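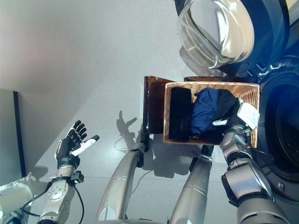 Basket in one hand, the other hand free.

Newsletter > People > The Charm Desk

The dating guru who cannot get a second date

Valdir Prado will teach you to talk to anyone for $600, lunch not included. His weekend course, The Clevance Method, promises "effortless magnetism" in 2 days, and by January 2021 it had moved onto video calls, where magnetism has to get past the mute button.

Our reader Nathalie Hoekstra signed up after a long winter and a short engagement. Of the five people in her session, she says, four were men named in the testimonials. The fifth was Prado's cousin.

"He told us to hold eye contact until it felt natural," she says. "With a laptop. I stared at a green light for most of Saturday."

Prado, 41 on his website and 46 in his own memoir, admits he has been single since the course began. He blames his schedule. His ex, Subira Masanja, blames the memoir, in which she appears as "a beginner."

Refunds are available within an hour of purchase. The next course starts in February, and Hoekstra's old seat is open.

Recent items
Osvaldo Guimarães sells his apology, then his boat
Kourosh Zarei on life after the breakup podcast
Bema's matchmaker marries a client

We use cookies to remember your newsletter settings. Accept | Manage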